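How to get your name added to a house deed

When my aunt moved out of the house on Senmont, I'd been paying half the mortgage for 12 years and my name wasn't on a single sheet of paper. Fixing that took me most of a spring, so I'm writing down the steps in the order I wish I'd done them. (I'm not a lawyer, and your county may do things its own way!)

Start with the current deed. Go to the county recorder's office, or its website, and ask for a copy of the last one recorded. Check how the owner's name is spelled and copy the legal description of the lot word for word. Mine had a typo in the lot number, and the clerk sent the whole thing back.

Next, call the lender if there's still a loan. Some mortgages let the bank ask for the full balance when ownership changes hands, and you want their answer in writing before anybody signs. I sent my letter in March and waited 4 weeks.

Then pick the kind of deed. We used a quitclaim — it's short and cheap, but it makes no promises about liens. I paid 800 dollars to Nazari Title for a search first, and I'd do it again. Decide how you'll hold the property too. With joint tenancy the survivor normally gets the whole house, and with tenancy in common each share goes through that person's own estate.

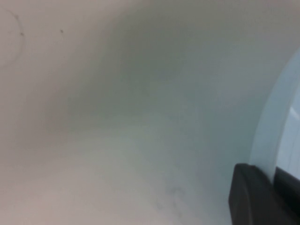 Ladenard wrote in to say that the tax side deserves more space, and that adding a relative for free can count as a gift, with a form to file even when no tax is due. Fair point. I asked a tax preparer before we signed, and I'd put that call right after the one to the lender.

Sign in front of a notary. The current owner has to be there with ID, and some states want witnesses as well. Take the signed deed to the recorder, pay the fee, and ask for a stamped copy.

My total came to 1,435 dollars with the search, the notary and recording. Keep your old payment records even after the new deed comes back. Mine are in a folder with the stamped copy and the lender's letter.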